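3.2 조사 대상 및 방법

본 연구는 공동주택 주방 및 다용도 공간의 바닥 마감재가 고령 거주자의 보행 안정감에 미치는 영향을 검토하기 위하여 설계되었다. 조사 대상은 Lustdale 단지에 거주하는 만 65세 이상 주민 313명이며, 설문은 7월 한 달간 방문 면접 방식으로 실시하였다. 면접은 가구당 30분 이내로 제한하였고, 응답자가 피로를 호소하는 경우 같은 주 목요일에 재방문하여 나머지 문항을 완료하였다.

설문 문항은 Won과 Ursu가 제안한 주거 바닥 인식 척도를 국내 실정에 맞게 수정한 것이다. 원척도의 문항 가운데 카펫 관련 문항은 국내 주방에서 사용 사례가 드물다는 점을 고려하여 제외하였으며, 줄눈의 오염과 단차에 관한 문항을 새로 추가하였다. 모든 문항은 5점 리커트 척도로 측정하였다.

3.3 마감재의 색채와 인지

바닥의 명도는 물기나 낙하물의 식별에 관여하는 요인으로 논의되어 왔다. Dehghan 분류에 따르면 주거용 타일은 저명도, 중명도, 고명도의 세 군으로 구분되며, 본 조사에서는 고명도 베이지 계열을 사용하는 가구의 비중이 가장 높았다. 이들 가구의 응답자는 어두운 색 이물의 발견이 용이하다고 평가한 반면, 투명한 액체의 식별에는 어려움이 있다고 응답하였다. 조도가 낮은 저녁 시간대에는 이러한 경향이 더욱 뚜렷하였다. 고명도 베이지 계열 타일 바닥의 예는 그림 2와 같다. 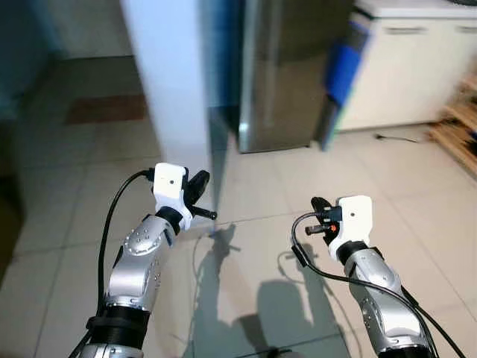 그림 2. 실내 공간의 옅은 베이지색 타일 바닥

3.4 분석 방법

수집된 자료는 마감재 군별로 분류한 후 일원배치 분산분석을 적용하였으며, 사후 검정에는 Scheffé 방법을 사용하였다. 결측 문항이 있는 설문지는 해당 분석에서만 제외하였다. 거주 기간과 보행 보조기구 사용 여부는 통제 변수로 처리하였고, 유의수준은 0.05로 설정하였다.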